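Skip to content
Search the boards
Enter keywords Go

Home Fixes > Cords, Chargers & Junk Drawers

How do you sort a whole pile of power strips and chargers without going nuts?

23 replies hidden - 300 views - 6 shares

Posted by dernen_mom

Ok so we are moving in April and I finally pulled every power strip, cube, charger and extension thing out of the hall closet. There is SO much. Half of them I dont remember buying. My husband says put it all in a tub and deal with it at the new place, which is how it got like this in the first place (we did that last move. and the one before).

What I need to know. Do you sort by what it is or by which room it goes in? Do you leave the zip ties and twist ties on? And how do you store the long ones so the cords dont end up in one big knot. I have hanging baskets, some wire some mesh, and 12 big ziploc bags left. No budget for fancy organizers. Also is it ok to keep the old ones or is that a fire thing.

Need to be done by Tuesday, so short answers are fine!!

Share (6) Save Report

jilum77
Helpful: 12

Throw them out. All of it. You will buy new ones anyway, everyone does. Maybe keep one strip for the tv.

Share (0) Report

Tahsin Sarkar
Helpful: 41

Dont throw them all out, good ones cost money. I do this every spring, typing fast on my lunch so sorry for the mess.

Sort by what it is, not by room. Rooms change. Strips together, cubes together, wall chargers together, loose cables last. Do it on a table with a sheet or mat down, something light colored. You lose little black plugs on a dark rug and step on them later.

Check each one before it goes in a bag. Bent prongs, cracks, brown marks near the sockets, cord thats stiff or feels crunchy where it goes into the strip - out. Not in the trash if your town takes electronics, mine has a bin by the library. If its just dirty, unplug it obviously, wipe with a barely damp rag, let it dry all the way.

On old ones: age alone isnt the thing, its condition and what you plug in. Look at the lable for the max watts. I had one that said 1000 and my sister was running a space heater off it. Heaters go in the wall. Same with the toaster oven and anything else that gets hot. And dont plug a strip into another strip.

Ties. Leave the twist tie on if the cord is folded nice. If its not, take it off, fold the cord back and forth in long loops about as long as your hand and elbow, tie in the middle. Do NOT wrap it tight around the strip itself, it pulls on the spot where the cord goes in and thats where they go bad. Plug end on the outside so you can see what kind it is.

Small chargers go in a ziploc, write on the bag with marker. Baskets are good for the flat stuff and cables but hang them low enough that you can see in. A mesh one up high just turns into a place where things go to get forgotten, ask me how I know. Cable ties hold a wire basket up fine if the load is light.

My lot, spread out on the leaf print mat and then the blue cube closer up: 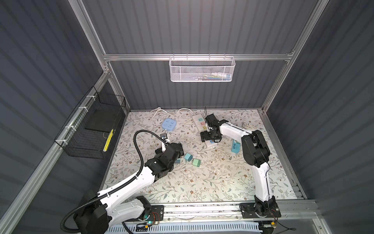
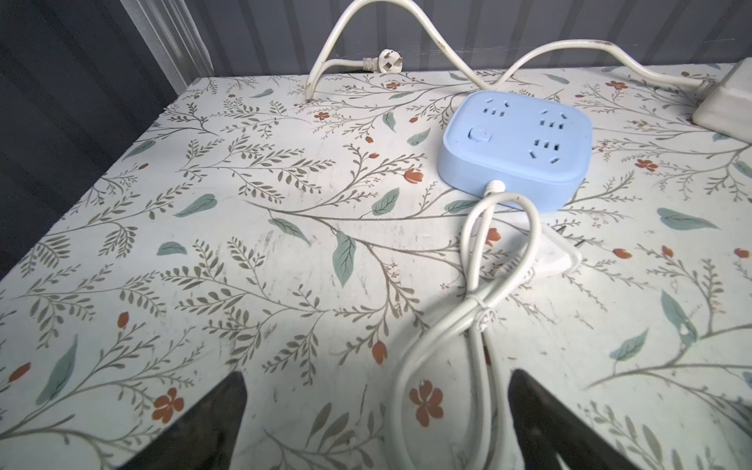

Order I go in: big stuff first so the table clears quick, then chargers, then whatever cable is left over. If you cant say what a cable is for it goes in a "maybe" bag with the month on it. Not opened by next spring = gone.

For the move, label the bag you need the first night. One strip, phone chargers, lamp. Keep that one in the car with you and not on the truck. We got in at 9 at night once and all the strips were under the couch cushions in a box marked KITCHEN.

Tuesday is doable, its maybe two evenings. Less if you dont stop to untangle every single thing.

Share (6) Report

gamage_k
Helpful: 6

What Tahsin said, but I go by room and its fine?? I put a bit of masking tape on every plug with the room name. Works for us - kids can put stuff back without asking. Also toilet paper tubes for the short cables, free and they stand up in a shoebox.

Dont use rubber bands tho, they go gummy after a summer in the garage and stick to everything.

Share (1) Report

Log in to add a reply

Related: Old phone boxes, keep or toss? / Labeling breakers / Ziploc vs tubs

Contact - Board rules - Copyright Leva Home Boards - Back to top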